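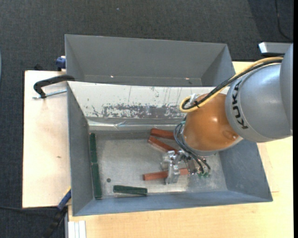 A KUKA arm over an open metal bin.

Well, we finally made a trade! I was standing in line for a coffee at the rink in Kedano on Friday when my phone started buzzing, and by the time I got to the front I'd read the thing three times and forgotten what I wanted to order. The Drornevora Herons have sent their second-line centre to Pattinasarany for a right-shot defenceman and a third-round pick in this summer's draft. There's a later pick going the other way too, but only if we win a playoff round, and I'd happily hand that one over in person.

I know some of you hate it. My inbox says so. He was a popular player, he scored the overtime goal against Gido last season that half of us still have as a ring tone, and he's the kind of guy who stays out after warm-up flipping pucks to kids over the glass. I'll miss him as well. My niece has his sweater and she isn't speaking to the team at the moment.

But look at the back end. We've had 11 different defencemen in the lineup since the season opened, and for most of January we had three left shots playing on the wrong side. You could see it every time we tried to get the puck out along the right boards. It'd go backhand, off the glass, and straight onto the stick of somebody in the other colours. I've shouted "just eat it!" so often that the man in front of me has started saying it before I do.

The new fellow isn't flashy. I've watched him a fair bit (Pattinasarany are on late out west, and I don't sleep well) and what he does is make the first pass, flat and hard, and then get out of the way. He kills penalties. He's a bit slow turning when somebody goes wide on him, so expect a few heart-in-mouth moments, and his slapshot tends to hit shin pads. I'd put him with our captain on the top pair straight away and leave them alone for a month, though I suspect the coach will ease him in on the third pair, the way he does with everybody.

What worries me more is who plays centre now. The obvious answer is the kid we called up in the fall, and I do like him, but he's been losing draws in our own end all month and he looks tired. The other choice is moving our best winger into the middle, and we tried that last year and he hated it and so did I. I wouldn't be shocked to see a second move before the February deadline. There's cap room for a cheap veteran, and a couple of teams near the bottom have one going spare.

The pick matters too, by the way. We'd already moved our own third-rounder, so before this we had only 4 picks in the whole draft, which is no way to run a club that can't sign big free agents. We're a game over .500, so we aren't exactly one piece away from anything, and I'd much sooner stock the cupboard a bit while we chase a playoff spot.

On to the game itself, which nearly got lost in all the fuss. We lost 3-2 to Gido with the new man still on a plane and the old one already gone, and it went about how you'd think. Good first period, sleepy second, then a mad scramble at the end with the goalie out. The crowd was 1,462, down a touch on the last home date, but the roads were awful and I thought those who made it were in great voice. The section by the penalty box had a new song going! I couldn't catch the second verse, so if you're sitting over there, send me the words and I'll put them in next time.

A few odds and ends. The next home game starts at 7 p.m., half an hour earlier than usual, so don't do what I did in November and stroll in midway through the first. The bus to Pattinasarany for the return game still has seats, and yes, that means we'll be seeing our old centre in his new sweater a lot sooner than anyone would like. I plan to clap him during warm-up and boo him after that. And the fifty-fifty winner from the Gido game hasn't come forward, so please check your coat pockets.

Keep the trade emails coming, even the cross ones. I read them all, usually twice, and I'll print a few in the next issue if you tell me I can.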